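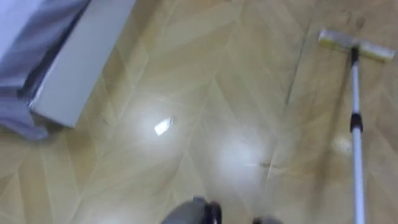 Sinan Aydoğan objected that gloss ratings alone tell a building manager very little, and that glare complaints should be read together with the lamp layout. The present section adopts that view.

**Figure 1.** Glossy floor with a chevron or herringbone pattern and reflected overhead light.

### 3.2 Complaints and lamp position

Staff at Grorkari and Jurkora filed 575 comments on lighting. Most named reflections near desks - few named the lamps themselves. At Jurkora, nine rooms were fitted with shielded lamps in August, and complaints there fell by about half. The two rooms left unchanged showed no clear trend.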